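Clisutholm Drawer Study: Set-Up Guide
Section 3. Preparing the cabinets

Last updated: Jan 7, 2025

The method compares where the model expects a drawer to open with where it can be pulled. The drawers must have no knobs or handles, so the model has to work from the gaps between the fronts.

1. Place the 2 wooden units side by side with their posts touching. Do not level the shelf rails to each other. The offset between the units is part of the test.

2. Hang a dark curtain behind the open compartments.

3. Turn the head camera toward the center posts. Keep both open compartments and the drawers below them in view.

Note: Books and cables may stay in the compartments. The results in Section 5 were taken with loose items left in place.

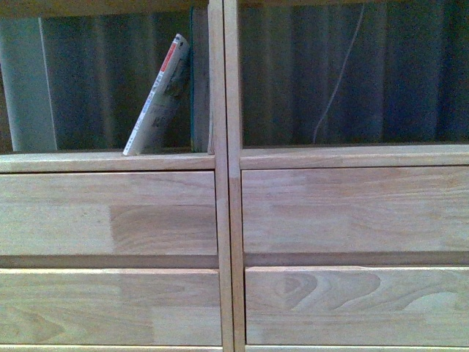 4. Start Skaltero and load the drawer profile. Record up to 20 head views before the first pull.

5. Check the predicted edges on each front. Strong wood grain can be marked as a gap by mistake. Flag these views and keep them in the set.

Caution: Keep hands away from the drawers once the arm is enabled. Stop the run before moving a cabinet.

6. Save the run and send flagged views to Marlina Lubis for labeling.

Related items
Section 2. Head camera calibration
Section 4. Pull trials and force limits
Section 5. Results by drawer front
Clokden labeling notes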